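Trondstead Surplus Equipment Center
Annual Inspection Checklist: Refurbishment Floor, Stockroom and Loading Area
Checklist no. 3213
Period of inspection: November
Site: Gulance Building, ground floor

Instructions to the inspector

Mark each item Yes, No or N/A. A comment is required for every No and is welcome elsewhere. Items marked No remain open until the department concerned returns a signed correction slip to the Safety Office. Do not change a mark after the sheet has been handed in; add a dated note on the back page.

Section 1. Exits and walkways

1.1 All exit doors open fully from the inside without a key.
Yes.

1.2 Exit signs are lit and can be read from the far end of the room.
No. The sign over the east door is dim on one side. Replacement lamp requested from the Szewczyk electrical contract.

1.3 Main walkways are at least 55 inches wide along their full length.
No. The walkway between the stockroom racks and the packing benches is narrowed by flattened cartons leaning against the end rack. The same comment was entered last year. The department is asked to provide a fixed holder for cartons away from the walkway.

1.4 Floor markings are visible.
Yes, except at the loading door, where the yellow line has worn away under pallet traffic. Repaint before winter deliveries begin.

1.5 Evacuation plan is posted and matches the current layout.
No. The posted plan still shows the former tool crib, which was removed when the packing benches were installed.

Section 2. Fire protection

2.1 Extinguishers are in place, charged and tagged.
Yes.

2.2 Access to extinguishers and pull stations is clear.
Yes. A hand truck was parked in front of the extinguisher by Rack C on arrival and was moved during the visit. Staff were reminded at the afternoon break.

2.3 Sprinkler clearance of 18 inches is kept above stored goods.
Yes on the floor. No in the stockroom, top shelf of Rack F. Monitor boxes to be brought down one shelf.

2.4 Used batteries are stored in the labeled metal cabinet, terminals taped.
Yes. The log sheet inside the cabinet door is full and a new one is needed.

Section 3. Electrical

3.1 Cords and plugs are free of cuts, crushed spots and loose pins.
No. One bench cord with damaged insulation, Bench 4. Removed from use and tagged.

3.2 Power strips are not connected to other power strips.
Yes. This item was open at the last two inspections and is now closed.

3.3 Electrical panels have clear space in front and every breaker is labeled.
Yes for clear space. Labels on Panel 2 are handwritten and two have faded. Retype.

3.4 The portable heater in the receiving office is an approved model with a tip-over switch.
N/A. The heater has been taken out of the office.

Section 4. Work on open equipment

4.1 Written procedure for work on opened computers is available on the floor.
Yes. The binder copy is an old revision. The current revision is on the shared drive and should be printed for each bench.

4.2 Power cord is unplugged before a cover comes off.
Yes, on all units checked.

4.3 Static control points are tested each month and the result recorded.
No. No entries for two months. Testing to resume at once and the record to be sent to the Safety Office.

4.4 Processor sockets are kept covered when no work is being done on them.
Yes. Spare covers are kept in the drawer at Bench 2.

4.5 Sharp chassis edges are noted on the unit's work card.
No. Work cards have no space for this note. The form is to be revised at the next printing. 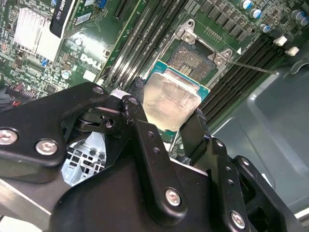
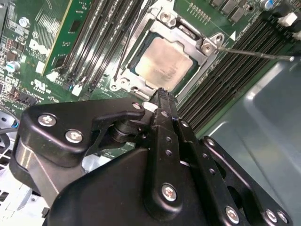
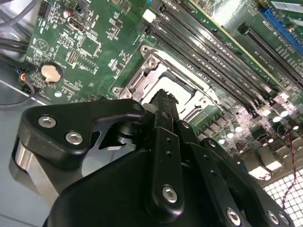 Section 4, work on open equipment: green motherboards in their chassis, at the processor socket.

Section 5. Storage and racking

5.1 Load rating is posted on each rack.
Yes. Racks A through E are posted at 2000 pounds per bay. Rack F has no sign. Until its rating is confirmed by Brundstead Racking, Rack F is limited to empty cartons and packing material on the upper levels.

5.2 Uprights are plumb and free of dents.
No. The front upright of Rack B, bay 1, is dented near the floor. The bay is to be emptied and the upright replaced. A post guard is recommended at this corner, which is the turning point for the pallet jack.

5.3 Beam clips are in place.
Yes. Two missing clips on Rack D were fitted during the visit.

5.4 Heavy items are stored between knee and shoulder height.
Partly. Printers are stored correctly. Battery backup units are still kept on the floor under the last bench and have to be dragged out. Move to the low shelf of Rack A.

5.5 Step ladders are in good condition and returned to the hook after use.
Yes. Ladder 1062 has a loose foot pad. It may be used after the pad is replaced and the ladder is checked by the floor supervisor.

Section 6. Loading area

6.1 Dock plate is sound and its handle is secure.
Yes.

6.2 Wheel chocks are used at every delivery.
No. The driver of the 10:30 a.m. delivery did not place chocks and was not asked to. The receiving clerk on duty must confirm chocks before the door is raised.

6.3 Loading door safety edge stops and reverses the door.
Yes. Tested twice.

6.4 Outside steps and handrail are firm and free of ice or leaves.
Yes for the handrail. Wet leaves on the lower steps. Salt bin is half empty and should be filled this month.

Section 7. First aid and washing

7.1 First aid kits are complete and in date.
No. Adhesive bandages are low in the stockroom kit, and the burn gel has expired.

7.2 Eyewash station is flushed weekly.
Yes. Record is complete.

7.3 Names of trained first aiders are posted.
Yes, but one person on the list has moved to another building.

Correction periods

Items 1.3, 2.3, 5.1, 5.2 and 6.2: within five working days.
Items 1.2, 1.5, 3.1, 4.3 and 7.1: within two weeks.
All other open items: before the next quarterly walk-through.

Correction slips are available at the Safety Office window from 8:00 a.m. to 4:00 p.m. Attach receipts for any parts purchased. A copy of this checklist is to stay on the floor notice board until all items are closed.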